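Branby Comics Anthology: Frequently Asked Questions

Who may submit work?
Any writer or artist aged 18 or over may submit. Teams should name one contact person.

How long may a story be?
Stories may run to 3 pages, including any title page. Covers are commissioned separately by Cele, the publisher.

When is the deadline?
Submissions close on 4th August. Late entries are held for the next volume.

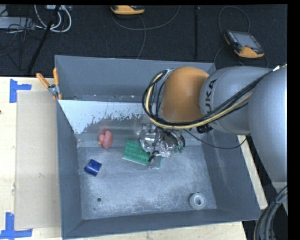
Marthinus Radebe asked whether a strip already posted online would be turned away. It would not, provided the artist still holds the print rights.

Do contributors receive copies?
Each contributor receives 2 printed copies on publication. Further copies may be ordered at the contributor rate.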